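Learning to drink tea slowly

I moved to Faltis in December, which was a mistake, as everybody in my new office told me on the first morning. In December it gets dark before you finish work and the wind comes straight up the hill from the river. I had two suitcases, one good coat and a paper bag with tea from my mother's kitchen. The tea was finished in eight days.

I want to write about what happened after it was finished. I have been meaning to do this for a long time, and my English is now good enough that I am only a little ashamed of it. Please forgive the small mistakes.

In my family tea was never a subject. It was boiled with milk and too much sugar in a dented pot, and you drank it standing up, usually while somebody was shouting that you would miss the bus. I had no idea that there were people who weighed the leaves. So when my paper bag was empty I went to the supermarket and bought a box of eighty tea bags, the cheapest one, and I boiled them in milk the way we did at home. It tasted like wet cardboard. I drank it for three weeks anyway, since I had paid for it.

The shop on Grosel Street

The shop is between a place that mends shoes and a place that sells curtains. It is called Reddy, only that, in green letters over the door. I had walked past it many times and thought it was a chemist. One evening it rained very hard and I went in to wait.

Behind the counter was Karthikeyan Kulkarni, who has since become my friend, but who on that evening looked at my wet shoes and then at the floor, and said nothing. I felt I had to buy something. I asked for "strong tea, for milk". He asked me what I had been drinking. When I told him about the tea bags he gave a small sigh and took down a tin from the second shelf.

It was a black tea with small, hard, curly leaves, from an estate at a height of 2,000 metres. He wrote on a piece of paper how to make it: one heaped spoon, water just boiled, four minutes, then warm milk if I must. He underlined "if I must". I still have the paper. It is stuck to the inside of my cupboard door with a piece of tape that has gone yellow.

I made it that night and I sat down to drink it. I think this was the first time in my life that I sat down to drink tea alone. I remember that I did not know where to look.

What I keep on the table

After that I went to the shop every second week or so. I bought small amounts, fifty grams, sometimes less, and I began to understand what I liked. I like teas that are a bit smoky. I do not like anything with flowers or pieces of fruit in it, and I am sorry to the colleague who gave me the strawberry one for my birthday. It went to a neighbour, who says it is delicious.

I did not buy much equipment. People on the tea forums have trays with holes, little brushes, clay animals that you pour hot water over. I read all of it with great interest and bought nothing for a year. My kitchen is small and the table must also be a desk. A small bowl, a lid to keep the smell in, something under the bowl so that I do not leave rings - I found this was enough to begin.
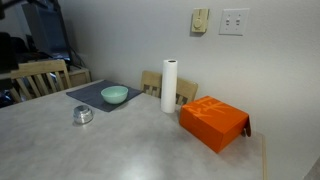
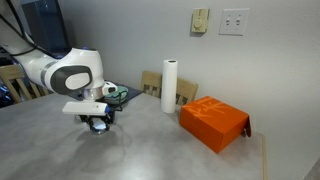
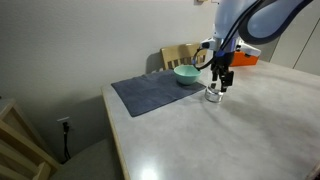 Small bowls and small tins

A small bowl changed my habits more than any tea did. With a big mug I always forgot the last third, and it went cold next to my keyboard. A bowl is finished in five or six sips, and then you must get up or pour again. It also has no handle, so when it is too hot to hold it is too hot to drink. My grandmother would have found this very obvious. She drank from a steel tumbler all her life and would have said the same thing about that, only louder.

With tins I had a harder lesson. In my first summer I kept a very nice tea in a glass jar on the window sill, because the leaves looked pretty there. By August it smelled of nothing. Karthikeyan put his nose in the jar and gave it back to me without a word - this is his way of being polite. Tea should be kept away from light, air, damp and anything with a smell. I had put mine in full sun, next to the onions.

So now I use only metal tins with a lid that closes well, and the smallest ones that will hold what I have. If the tin is half empty, there is a lot of air in it. I wash a new tin with hot water and leave it open for two days before I put anything inside. For smoky teas I have one tin which I never use for anything else.

A few things I do now

I write these down mostly for my cousin, who asked me, and who never opens her messages but does read this blog.

I warm the bowl first with a little hot water and throw it away. I use less leaf than I think I need. If the tea is bitter, I make the next one shorter before I blame the leaves. With green tea I let the kettle stand with the lid open for some minutes, and I no longer own a thermometer, because I dropped it.

I have stopped drinking tea after six in the evening. This one I learned slowly and with a lot of bad sleep.

I still boil tea with milk and sugar on cold mornings, in a pot, with ginger and two crushed cardamoms. I was afraid to confess this in the shop. Karthikeyan said that of course he does the same, and what did I think he was drinking behind the counter all winter?

The tasting

On 27th May the shop will have its yearly tasting, in the back room, and I am helping with the pouring for the first time. There will be teas from Ganell, the importer, who sends more samples than anybody can drink. I am responsible for the kettles and for washing up. I have also been asked to say a few words about one of the black teas, in English, in front of people, and I have been practising in the bathroom.

If you live near Faltis, please come. Bring your own bowl if you have one, as there are never enough, and do not wear perfume.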